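After-Lunch Table, and Other Small Messes

Welcome back to the gallery! If you're new, I'm the one who writes the captions, and most of what ends up on this page is crumbs, cups and dish racks. I share a kitchen in Tamville with Sieglinde and Lino, and over the years I've gotten weirdly fond of the half hour after a meal, when there's still food on the plates and everybody has pushed back a little from the table. This batch is from August, all from one lunch, and it's a small batch (three pictures, I know, the last one was enormous and I got complaints).

Lunch was rice. It's rice a lot here. Sieglinde cooks it plain and then everyone adds whatever they like on top, and there's always more of it than there are people. I used to cook too little and apologize for it, so I've learned to keep quiet and enjoy the leftovers.

The dishes are the plain light blue and pink ones we've had since we moved in. I bought them in one go at Carbone, the housewares place by the bus station, and I think the whole lot came to 32 dollars, tray not included. They've been dropped on this floor so many times! I keep meaning to get something nicer for company and then company comes and eats off the blue plates like everybody else.

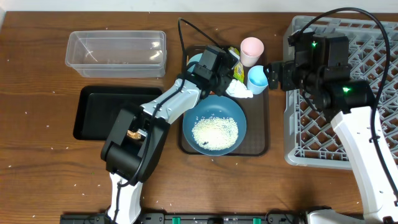
Rice gets everywhere, and I've stopped fighting it while people are eating. What works for me is to leave the loose grains alone until they've dried out, then go over the table with the side of my hand and push them all toward one corner. If you go at them with a damp cloth too early they smear and stick, and you'll find them the next morning, flat as stickers. Lino swears by a pastry brush. I've tried it and it's fine, but then you have a pastry brush to wash, so.

The serving tray is the one thing at that table I'd replace tomorrow if it broke. It's the wide dark brown one, and it came from Lino's mother's apartment along with a box of mismatched lids. A whole place setting fits on it, plate and cups and a napkin, and you can carry the lot over to the rack side in one trip. I've had people write in to ask where to buy one and I'm sorry, I really have no idea. Try secondhand shops. Look for a rim you can get your fingers under, and put it flat on the floor of the shop to see if it rocks (people will stare, let them).

My order for clearing, for anyone who collects these things: leftovers first, then wrappers and napkins, then cups, then bowls and plates. I used to begin with the cups, they're easy to grab and it feels like progress. But then the tray gets shuffled around while there's still food on it, and you know how that goes.

Ettore Testa wrote to me after the last gallery to tell me he clears everything by color. Everything! He does all the blue, then all the pink, and his kids race him. I tried it once and got distracted by a cookie, but I can see how it would work with a four-year-old.

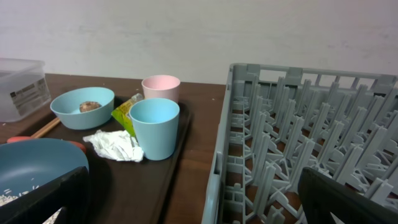 What do you do with the little bits of food left in the bottoms of bowls?

Mostly I tip them into one bowl as I go, so there's only one thing to scrape at the end. Dry bits like bread ends and cookie pieces go in a jar by the stove for crumbs, and anything that's been sitting in sauce goes in the compost pail. Rice that hasn't been touched goes in a lidded container in the fridge that same hour, and we fry it for supper.

I get asked about containers too, so while we're on it: we use the clear kind, and I don't bother matching sizes anymore. We had a drawer of 45 of them at one point, I'm not proud of it, and I got it down to 12 one rainy afternoon by throwing out everything without a lid. Graziella Mazza took a stack of the rejects for her seedlings, which made me feel less guilty. Labels are worth leaving on if they tell you anything useful, and if they don't, a little cooking oil gets the glue off.

Now the rack. Ours is big and gray and takes up a good piece of the table when it's out, and I've defended it in this house more than once. Lino would like something slim that folds away. I'd like somewhere to put the dishes! Small racks mean stacking, stacking means the bowls nest into each other, and nested bowls stay damp inside for half a day.
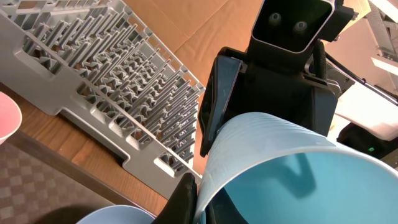
Bowls are the trickiest thing to rack, much worse than plates. A plate just drops between two pegs and stays put. A wide bowl wants to roll forward, so I lean ours at a slant with the open side facing down and a bit toward me, and I leave an empty row in front of each one. Put the bowls in before the plates, too. It's much easier to slide a plate in next to a bowl than to wedge a bowl into whatever space the plates have left you, and plastic ones are so light that one bump sends them over.

Cups go along the outside, upside down, tipped a little so the air gets under. And give the rack itself a wash now and then, down between the pegs, with an old toothbrush. I did ours last month and I'm not going to tell you what color the water was.

That's the lot for August. Next up is Raffaele Pellegrini's pantry over in Grenell, which he's been promising me since spring and which has a whole shelf of nothing but beans. If you've got an after-lunch table of your own that you'd like to see on this page, send it in with a line or two about what you ate. Messy ones go to the front of the line.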